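Lastotbridge shop group — minutes, June meeting
Upstairs room, Brevside garage. Started 7 pm, a bit late, door was locked.

Chair: Mathew. Notes: Liên Lâm. Apologies rec'd from the Skillberg branch.

Last minutes: ok as read. One fix — the battery tester was lent out, not sold.

1. Shared scan tool
Subscription ran out end of last month. Still reads and clears codes, no module coding or key programming till renewed. Quote is 475 for the year, same as before. Mathew wants to go another year. Liên asked if we use the European coverage enough to pay for it, most of us see one or two of those cars a month. Long talk. Option of dropping to the basic package and sending key jobs out. Left it that we renew the full package this time and keep a proper log of what it gets used for.
Agreed. Mathew to pay and bring reciept.

2. OBD cable
Pins bent again on the main cable. Someone is pulling it out by the wire. Please hold the plug. New cable to be ordered, old one stays in the case as a spare, marked with tape.

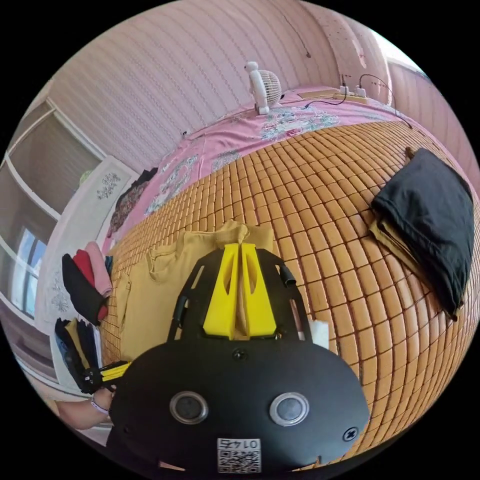
Hand gripper, two buttons and sticker 0145

3. Laptop
Battery lasts around 2 hours, less with the screen up full. Fine for code reading, not ok for flashing. Rule from now on — no module flashing without the laptop plugged in AND a battery maintainer on the car. We had one body module stop halfway at Brevside and it took most of a day to get it back. Updates to be turned off while the tool software is open. Liên to do this before the laptop goes out again.

4. Booking
Paper sheet is not working, two shops turned up for the tool the same morning. Moving to the shared calendar. Book by half day. Bring it back charged, case complete, adapters in there slots. Skillberg asked to keep it over a weekend, fine if no one else has it down.
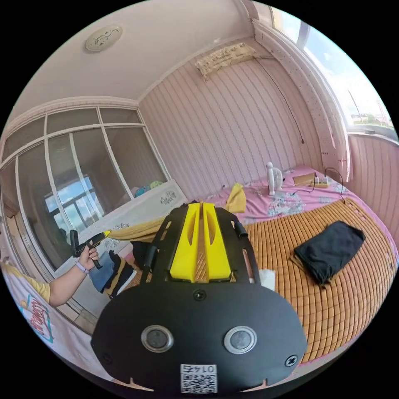
Black and yellow gripper, bed on the right

5. Training evening
Topic — reading live data, fuel trims mostly. Mathew to run it. Wants a car with a known vacuum leak, Liên may have one coming in. Bring your own reader if you have one. Also short bit on freeze frame data, too many people clearing codes before writing it down. Coffee and parking as last time.

6. From the floor
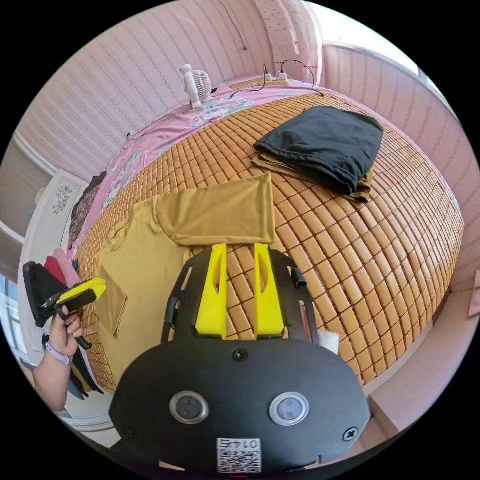 Can the cheap Bluetooth readers be used for ABS codes?
Depends on the reader and the app. Most of the cheap ones only do engine codes, so for ABS or airbag book the shared tool.

7. AOB
Old code reader with the cracked screen — keep or bin. Keep for now, Brevside shelf.
Group email list out of date, send changes to Liên.
Wheel sensor tool, carried over, no price yet.

Actions
Mathew — renewal, cable order, training car
Liên — laptop settings, calendar, email list
All — log every use of the tool

Closed 8:40. Next one same room, date on the calendar once its up.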